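4. Pads and pivots

By now you've got the grippers out of the box and charged. I do this section on the kitchen table, since that's where mine get used, and I'd suggest setting up wherever yours will work too.

Note: do both grippers of the pair, even if only one feels off.

1. Switch the gripper off and open the jaws all the way.

2. Wipe the blue pads with a damp cloth, going along the ribs. Skip the alcohol. I tried it last August and one pad went chalky on me.

3. Push each pad sideways with your thumb. If it rocks, snug the bracket screw with the 2 mm key. A quarter turn is plenty!

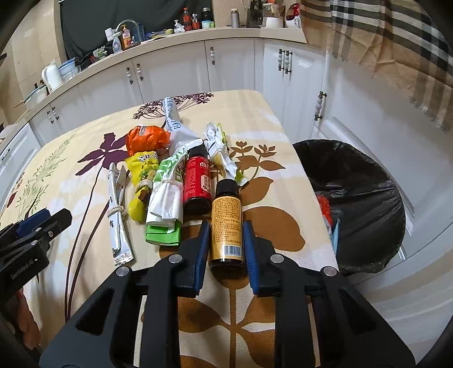

4. Work the trigger 16 times, slowly, and listen. You want a soft, even sound all the way through. A click halfway usually means grit in a pivot — blow it out and try again before you reach for the oil.

5. If it still clicks, put one small drop of Flellow light oil on each pivot pin and wipe off whatever's left over.

Caution: keep oil off the pads. Bernd Weidemann, who taught me all this back at Parnholm, would throw out an oily pad without a second look, and I've come around to his way of thinking.

6. Switch back on and run the zero routine with the jaws fully closed and nothing between them. Wait for the tone before you let go.

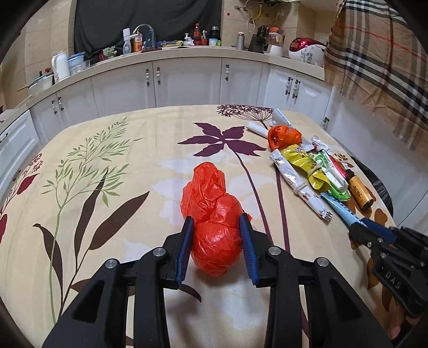 7. Now for the grip check, which is my favorite part. Start with something hard like a bottle, then move on to something that gives. A crumpled plastic bag bundle like the red one between the pads is great for this, because the thin plastic shows you right away if one side is pushing harder than the other. Close gently, hold for a count of seven, and open again. If the bundle creeps toward one pad, go back to step 3.

8. Repeat with the second gripper, then write the date on the service card.

Note: pads are sold in pairs (part 425). Swap both together, and redo step 6 afterward or your opening readings will be off.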